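Pitow at the Vosside Site: Frequently Asked Questions for Staff

Last updated 4th October

This page covers the Pitow handling cells in the return hall at Vosside, the demonstration work that supports them, and the effect of both on jobs, hours and pay. It applies to Zultus employees in the return hall, the wash line and dispatch. Agency staff should read it together with their assignment sheet.

GENERAL

What is Pitow?

Pitow is the handling system installed between the wash line outlet and the nesting racks. Each cell has two arms, a short infeed conveyor and a guard fence with one gate. The cells pick washed metalware off the conveyor, turn it right way up, and nest it by size. They do not load the washers and they do not handle glass, lids or anything with a cord.

Which jobs are affected?

Nesting and racking at the wash line outlet are affected directly. Unloading, pre-rinse, inspection and dispatch stay manual. Inspection has been moved downstream of the cells, so inspectors now see nested stock and have to separate a sample from each rack. The sampling rule is in the inspection work instruction, section 11.

Is anyone being let go as a result?

No position on the current staffing plan is being closed because of Pitow. Vacancies in nesting are not being refilled. Staff who worked in nesting full time have been offered cell attendant, inspection or demonstration work. The staffing plan is reviewed every May and the commitment above runs until the next review. What comes after that review has not been decided, and supervisors have been asked not to guess at it.

What does a cell attendant do?

The attendant clears jams, sets aside items the cell rejects, swaps full racks and logs stops. Most stops so far fall under two codes: "stuck pair" (items that arrive already nested and hold together) and "no grasp" (the arm closes and lifts nothing). Attendants do not enter the fence while the gate lamp is red. A cell can look idle while it waits for the conveyor, and the lamp is the only thing to go by.

How many items do the cells handle?

In the acceptance run the cells handled 3,039 items. That figure is quoted often and it needs a qualifier: the run used sorted stock with the large basins taken out beforehand. Mixed stock is slower. The daily count is on the screen by the hall office, and it includes items that were picked and then rejected.

DEMONSTRATION WORK

What is demonstration work?

The cells are programmed in part from recordings of people doing the same handling tasks. A demonstrator holds a gripper in each hand and carries out a task with the gripper fingers instead of their own: take a bowl by the rim, lift it out of another, turn it over, set it down. The movement of the grippers and the view from them are recorded. Demonstrators need no programming knowledge.

Where is it done?

Either in the training room at Vosside or at home. Recordings from different homes are wanted because lighting, table height and background all vary, and a set recorded only in the training room gives poor results on anything that looks different. The site does not ask for a room to be cleared or decorated. An ordinary table is enough if it stands firm.

What does a session consist of?

A session is a list of short tasks, each repeated with the items in new positions. For metalware the items are round bowls and basins in more than one size, since size order is what the cell gets wrong most. Shiny bases and rims are a known difficulty; reflections change when the hand moves, and a gripper that approached well from one side may miss the rim from the other. Keep the approach slow enough that the fingers are open and level before they reach the metal.

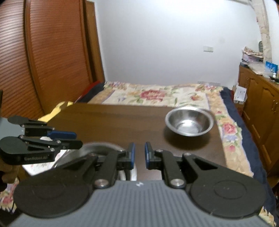

A comment received on the first version of this page objects to the word "support" for this work. In the commenter's view, anyone who records how they lift a bowl is handing over the skill they are paid for, and the page should say so in the first paragraph and pay for it accordingly.

The objection is a fair one on the first point. The recordings are used to have a machine do handling that people did, and staff should know that before they agree to make them. On pay, see the next section. The wording of the opening paragraph has been passed on with the comment attached.

Do I have to do it?

No. Demonstration work is by agreement, and the agreement can be ended at the close of any pay period without giving a reason. Refusing has no bearing on an application for attendant or inspection work.

How hard is it on the hands?

It differs from nesting by hand. The load is lighter and the grip is steadier, with less wrist rotation and more holding still. Staff coming from the racks have reported tired forearms early on. Breaks are built into the task list and are paid. If you have numbness or pain in the thumb or wrist, stop the session and report it as you would report an injury in the hall. Home sessions are covered by the same reporting procedure.

What if I drop something or the take goes wrong?

Mark the take as failed and continue. Do not delete it. Failed takes are kept and labeled, and there is no penalty for them. A take in which the fingers slip and the item is then picked up again counts as complete, provided the recovery is done with the gripper. A take finished by hand counts as failed.

Can other people be in the room?

Yes, if they know a recording is being made and stay out of view as far as is practical. Faces should not be recorded. Put away letters, bank cards, medicine labels and screens before starting. If you notice afterward that something private was in view, enter the session number in Kaimal under "Withdraw" and the whole session is removed. You will still be paid for it.

PAY AND HOURS

How is demonstration work paid?

By the hour, at the nesting rate, including setup and breaks. There is no payment per take. A per-take scheme was looked at and dropped after a short trial: the takes got faster and the failure rate rose with them.

How are home hours recorded?

In Kaimal, the same system used for hall shifts. Start the clock when you begin setting up and stop it when the equipment is back in its case. The grippers also keep their own record of when they were in use. The two records are compared only when there is a query on a payslip, and a difference between them is not in itself treated as an error by the employee.

Does attendant work pay more than nesting?

Yes, by one step on the site scale, from the date the attendant is signed off on lockout and restart. Time spent in training before sign-off is paid at the existing rate. Several people have asked for the step to be backdated to the start of training. That request is open.

Do the cells set the pace of the shift?

In part. Full racks have to be swapped or the cell stops, so an attendant cannot put the swap off in the way a nester could let the conveyor queue for a minute. For this reason attendants rotate with inspection within the shift. If there is no one to rotate with, the cell is to be paused for breaks. A paused cell does not count against the shift.

MONITORING AND DATA

Do the cameras on the cells record staff?

The cell cameras point down at the conveyor and the rack. Hands and forearms appear when a jam is cleared. These images are kept with the stop log and are used to sort out the cause of the stop. They may not be used for discipline or for timing individual employees. The restriction is written into the site agreement, a copy of which hangs by the time clock.

Who can see the home recordings?

Zultus technical staff working on Pitow, and the labeling group. Supervisors at Vosside do not have access. Recordings are stored under a session number without the employee's name, although the number can be matched to a name in Kaimal for payment. It would therefore be incorrect to call them anonymous.

What happens to my recordings if I leave?

They stay in the set unless you withdraw them. Withdrawal removes them from future training runs. It does not change a version of the software that has already been built with them – there is no practical way to take one person's sessions out of a finished version.

PRACTICAL POINTS

How do I clean the grippers?

Wipe the finger pads with a damp cloth and let them dry. Do not immerse any part. Do not use degreaser from the wash line; it hardens the pads. Check that the linkage opens and closes evenly before each session. If one side lags, return the pair and take another. Grippers are issued in pairs and should not be mixed between cases.

Can I use my own bowls?

Yes, for any task marked "open set." For tasks marked "fixed set," use the items in the case. Dented items are fine in an open set, and so are scratched ones. Nothing with a sharp or broken edge should be used in either.

The cell keeps rejecting one type of basin. Who should I tell?

Log it under "no grasp" with the rack number and put the basin in the gray crate. The heaviest basins have a rolled rim that is too thick for the current finger opening, and they are to be nested by hand until the fingers are changed. Sorting them out ahead of the infeed is the attendant's decision. A rejection rate of 100 percent on a given type is a reason to stop sending that type through, and no approval is needed to do so.

Where do I send a question that is not answered here?

Use the box marked "Pitow" outside the hall office or the "Ask" tab in Kaimal. Unsigned questions are accepted. Answers that apply to more than one person are added to this page.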